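Foley Building Users Group
Minutes of the meeting held 15/12/2020

Chair: Mawar Entili
Minutes: Facilities office
Present: representatives of Arkinano, Itgate and Ama; building management; cleaning contractor
Apologies: Itgate (second representative)

1. Minutes of the previous meeting

Accepted with one correction. Under item 5, "north stair" should read "north corridor."

2. Matters arising

2.1 Bicycle rack. The replacement rack has been delivered and is stored in the loading bay. Installation depends on the concrete repair at the rear entrance. Carried forward.

2.2 Key register. Reconciliation is complete except for the basement plant room, where the register shows 4 keys issued and 2 signed for. Building management to contact the former holders in writing. Lock cylinder to be changed if the remaining keys are not returned by the next meeting.

2.3 Lobby directory. Ama's suite number has been corrected. Closed.

3. Heating and ventilation

3.1 Building management reported that the second-floor return air temperature has been running below setpoint in the early morning. The start time of the air handler has been moved forward. Tenants are asked to report cold rooms by room number and time of day. Reports reading "second floor cold" cannot be acted on.

3.2 Filters on both air handlers were replaced. The differential pressure gauge on the east unit did not return to its normal range afterward and is suspected faulty. Quotation requested.

3.3 Arkinano asked whether the outside air dampers could be held at a higher minimum position through the winter. Building management stated that this is possible but will raise heating consumption, and that the preheat coil has limited capacity in freezing weather. A trial setting was agreed, with discharge air temperature to be logged throughout. Results to be tabled in March.

4. Water

4.1 The main meter reading was 1762 units higher than at the last billing date. Consumption for the period is above the previous period by roughly 8 percent. A running toilet on the ground floor accounts for part of this and has been repaired.

4.2 Low-use outlets are to be flushed weekly. The cleaning contractor holds the list of outlets and will initial the log sheet after each flush. Itgate noted that the sink in its storage room is missing from the list. To be added.

5. Work surfaces and shared rooms

5.1 The schedule of furniture condition was reviewed. White table tops with printed grid lines are showing scuffs and pencil marks. The cleaning contractor proposed a damp microfiber cloth with neutral detergent for routine cleaning. Solvent and abrasive pads are not to be used on printed surfaces until a test has been carried out on a spare top.
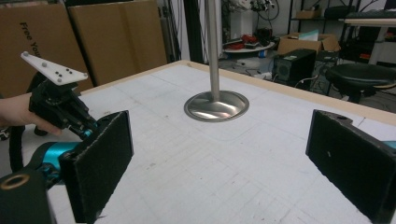

5.2 Wooden edging is to be wiped dry after cleaning. Standing water at the joint between top and edging has caused swelling on two older tables in the meeting room. Those tables are to be withdrawn.

5.3 Booking of shared rooms. Bookings made by phone are not reaching the calendar. Agreed that only entries in the online calendar will be treated as valid. Notice to be posted on both doors.

6. Fire safety

6.1 Evacuation drill. The building was cleared within the target time. The north corridor door was found wedged open during the drill. The wedge was removed. Tenants are reminded that the door is part of the smoke barrier.

6.2 Emergency lighting. Two fittings failed the duration test. Batteries are on order.

7. Any other business

7.1 Snow clearing. The contract covers the front walk and the ramp. It does not cover the rear lot. Ama asked for a price to include the rear lot. Building management to obtain.

7.2 Deliveries. Pallets are not to be left in front of the electrical room.

8. Actions

Building management: key letters (2.2); gauge quotation (3.2); damper trial and log (3.3); rear lot price (7.1).
Cleaning contractor: outlet list (4.2); detergent test on spare top (5.1).
Facilities office: room booking notice (5.3).
Itgate: confirm location of storage room sink (4.2).

9. Next meeting

Date to be circulated by the chair. Items for the agenda to reach the facilities office one week in advance.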